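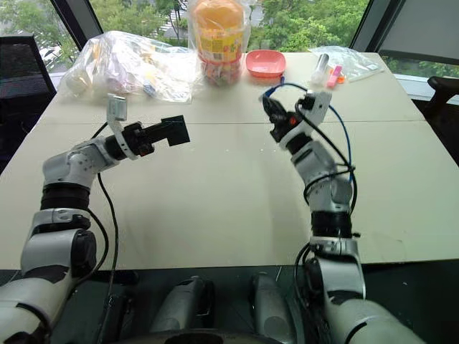 ## Can it clear the table yet?

Every August we pick one chore and ask how close the machines have come to doing it. We've done towels and we've done dishes. This year the chore is the one I avoid most at my own house: the pile of stuff that collects along the back of a table. Candy jar, empty bowl, a bag with a highlighter in it, another, bigger bag full of who knows what. Put it all away, please.

I love this one because it looks like nothing. A ten-year-old can do it while complaining. For a pair of arms with grippers it's a wonderful mess of small problems, and I came away from this year's round more excited than I've been since we started (and I was pretty excited about the towels).

Start with the bowl. A shallow, open bowl on a flat table is now close to a solved problem, at least in our tests. Olik, the two-arm setup we've been running since spring, gets a finger over the rim, lifts, carries, and sets it down without a clatter. Two years ago the same task ended with the bowl on the floor often enough that we put a rug down. The rug is gone!

The jar is harder but coming along. It's tall, and when plastic wrap goes around the outside, the wrap can slide a little against whatever is under it. Grip too softly and the jar turns in your hand. Grip too hard and you're fine with this jar, but you've taught the arm a bad habit for the next thing, which might be a paper cup. What works best so far is using both arms, one to steady and one to lift. It's slow. It also looks a lot like how I carry a full pot of soup, so I'm not going to be snobby about it.

Then there are the bags, and here's where I have to calm down a bit. Clear plastic is still miserable. The cameras see through it, so the software reaches for the highlighter and closes on film. A flat bag lies so low there's hardly anything to pinch. A big crumpled one changes shape as soon as you touch it, and every plan made a second earlier is out of date. Dakano, the planning software we use, now stops and looks again after first contact. That helps a lot. It also makes a bag take five times as long as a bowl.

For anyone who likes numbers, we logged 1,458 pick attempts this season across all the objects, and 311 of them failed. Most of the failures were bags. I'd have guessed worse, to be honest with you, and last year it was worse.

A few of you wrote in to ask about the shop floor. Same story, different stuff. Our friends at Dimitriou have arms sorting fittings into trays all day, and they do it beautifully, until a supplier ships the fittings in thin clear bags. Then a person walks over and opens them. They've tried a blower, a suction cup and a very small hook. The hook is winning.

So, would I let one clear my table tonight? The bowl, yes. The jar, yes, if I'm in no hurry. The bags I'd still do myself, and deciding where everything *goes* is a whole other subject. An arm can be told "candy lives on the second shelf," but in my kitchen that rule changes weekly.

Next up we're moving the whole test over to the Tistlow room, which has darker tables and no big windows. Daylight shifts through the afternoon and the shine on plastic shifts with it, and we'd like to know how much of our bag trouble is really glare trouble. My bet is about half. If you have a bet of your own, send it in before the next issue, and if you have a drawer of odd household packaging you'd like to get rid of, we will happily take that too. Mesh produce bags especially. We haven't tried those at all.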